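Prinder Butcher-Block Table Top
From the Trosdale workshop range

If you have been looking for a table top that can take a bit of daily life and still look friendly the next morning, pull up a chair, because we could talk about this one all afternoon. We have been gluing up tops in Trosdale for a good long while now, and the Prinder is the one people come back for — often for a second room, and once for a boat! 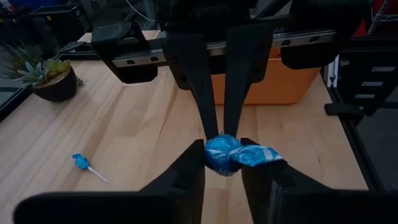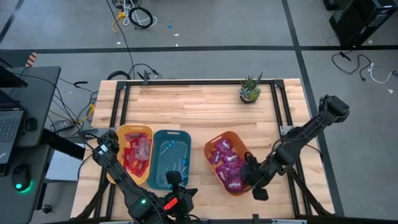

The Prinder is made from strips of solid wood set side by side, and we never stain them to match. We like the natural color of each strip, and we lay them out on the bench and shuffle them until the mix feels right (this takes longer than you'd think, and there is usually some arguing). You'll get cream next to tan next to something browner, much like the table under the yellow-orange and teal-blue bins, and your own top will have its own order of light and dark. Small marks and wandering grain lines are left in, too. If you'd like a calmer top, write "quiet boards" in the order notes and we'll pick with that in mind.

Every top is sanded by hand and given 2 coats of Galli hard oil before it leaves us. The oil soaks in instead of sitting on the surface, so a scratch or a ring from a mug can be sanded lightly and oiled again right where it is. Wipe up spills when you see them, keep hot pans on a trivet, and give the whole top a fresh coat each August or whenever it starts to look thirsty.

Legs are sold separately. The Clanico steel set bolts straight on, and the holes are already drilled for it — all you need is the wrench in the box and a patient friend to hold the other end.

Price: $674, top only
Clanico leg set: $50
Finish: Galli hard oil, clear
Delivery: to your door, wrapped in blankets we'd love to have back

Odd sizes are no trouble. Send us a sketch with your measurements, even a rough one on the back of an envelope, and we'll write back with a price.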